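Gedska: notes on the bowl stacks

Gedska is the tableware part of the Skuvow household set. It holds 283 clips of bowls being stacked, unstacked and argued over. Anwara Miah chose the dishes. Akinyi Laizer wrote the labels and most of the complaints.

What's in it

Bowls go on a dark square board, and the board goes on a quilted floral cover. The pairs were picked to be bad company: a plain white bowl with a thin brown rim, say, and a wider, shallow one done up as a strawberry, seeds and leaf included. 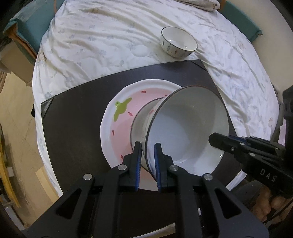 Labels

Each clip gets one of 4 labels: nested, leaning, beside, other. "Leaning" covers any bowl on its side with its base touching another dish. "Other" was meant to be rare — it isn't, and we're working on it.

Known problems

The cover wrinkles. We ironed it once, in May, and have no plans to repeat the experience.

Scalloped rims get marked as chips by people labeling late at night. Check the notes column before filing a bug.

Updated 17 November 2024. Send corrections to Akinyi, and dish donations to Anwara, who has run out of shelf.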